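In Praise of the Boring Example

Dec 22, 2019

My first week of gathering examples for a learning system, I was proud of my folder. It held 22 recordings, and in every one of them I picked up an object and set it down somewhere else with the calm of a person icing a wedding cake. The object was always in the middle of the table. The light was always good. I had cleared away the coffee cups and the mail, the way you tidy the house before your in-laws come over, and I remember thinking that any machine would be lucky to learn from a teacher like me.

Well, you can guess how that went. The trained arm did beautifully so long as the object was in the middle of the table and the light was good. Move the thing a hand's width to the left and the arm reached for the place where it used to be, with great confidence, and closed its fingers on air. I felt sorry for it. I had taught it one very small thing very well and let it believe that was the whole world.

I have been at this for a good while now, on a project we call Kusuma, and I'd like to make a case that I find myself making over and over at lunch. We spend too much of our worry on how many examples we have, and on how clever the model is that will swallow them, and too little on what an afternoon of gathering is like and where it takes place. I'm fond of the people who build the models (some of my best lunches are with them), but I do wish they'd come and hold the gripper more often.

When you show a machine how to pick things up by steering a big arm from across the room, you move like someone wearing oven mitts. When you hold the gripper in your own hand, with the camera riding along on it, you move more or less like yourself. You slow down as you get close. You tilt your wrist a little because something is in the way. You don't decide to do any of that, and you'd have a terrible time writing it down as rules, and yet it is all there in the recording for the system to pick up. To my mind that's the best argument for the handheld way of working, better than the cost and better than the speed, though it's cheap and quick too.

The other good thing is that you can carry it. A robot arm bolted to a bench sees that bench for its entire life. A gripper in your hand can go wherever there's a table, and tables, bless them, come in every sort. Some are long and plain and some have curvy edges that look like a puzzle piece. Some have a window behind them that washes out half the view by noon. Each has its own little crowd of belongings, and I've come to think that the crowd matters as much as the thing you're picking up.

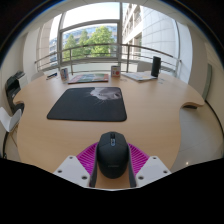

Mouse in hand, mouse pad still waiting: a tabletop with its magazine, speaker and paper left along the far edge.

A younger me would have cleared that table. I would have swept the magazine and the little upright boxes out of sight, and possibly the mouse pad too, on account of the cat's face printed on it, which I'd have worried was a distraction. These days I'd fight to keep the cat. Somewhere out there is a person whose mouse pad has a cat on it, or a sunset, or the name of a hardware store, and a system that has only met plain ones is going to have a bad morning at that person's desk.

I will grant the other side its due. There is such a thing as a mess that teaches nothing. Around 500 of our recordings from August are close to useless, and clutter had nothing to do with it. We were tired and had stopped paying attention. The grips were sloppy, the hand wandered, and a fair number of them end before the object has been properly let go. A crowded table with a careful hand is a fine example. A crowded table with a careless hand is only a crowded table, and I've seen people wave the word "variety" over a pile of that stuff as if it were a blessing.

So I'm no enemy of rules. Ours have grown short over time. Come in from a different side now and then. Leave the blinds how you found them. If you fumble and recover, keep the recording and mark it, for a recovery is worth having. If you fumble and give up, mark that too, and don't be embarrassed. We used to ask people to do the same motion over and over until they felt smooth at it, and I'm glad we quit, as a person who feels smooth has usually stopped looking at the table.

We also cap a sitting at 6 rooms' worth of work spread over the week, and I'd go lower if I could win that one. It sounds soft, I know. A friend at Grekel told me over the phone that they'd never get anything done at that pace. But gathering examples is a kind of teaching, and I don't know any teacher who is still good company after too many hours of saying the same thing.

What does bother me is how little credit the work gets. At a get-together in Novier this fall I sat through a long and cheerful talk about a new model, and the gathering of its examples got a single line on a single slide. Somebody had stood at table after table for that line. Somebody had lifted the same mouse and the same mug in rooms with bad chairs and good chairs, and had made a thousand small choices about angle and patience that the model was now living off of. I'd have liked to hear from them – I'd have traded half the charts for ten minutes of it.

Our folder stands at 866 recordings that I would be willing to defend one at a time, after throwing out a good many more than I'd like to admit. People at Werketley have asked me whether that's enough, and I tell them I don't know. It's enough that the arm no longer grabs at the air when I nudge things to the left. It still gets muddled by shiny tabletops, so in the new year I'm going looking for shiny tabletops, and if you have one and don't mind company for an afternoon, I'd be very glad to hear from you.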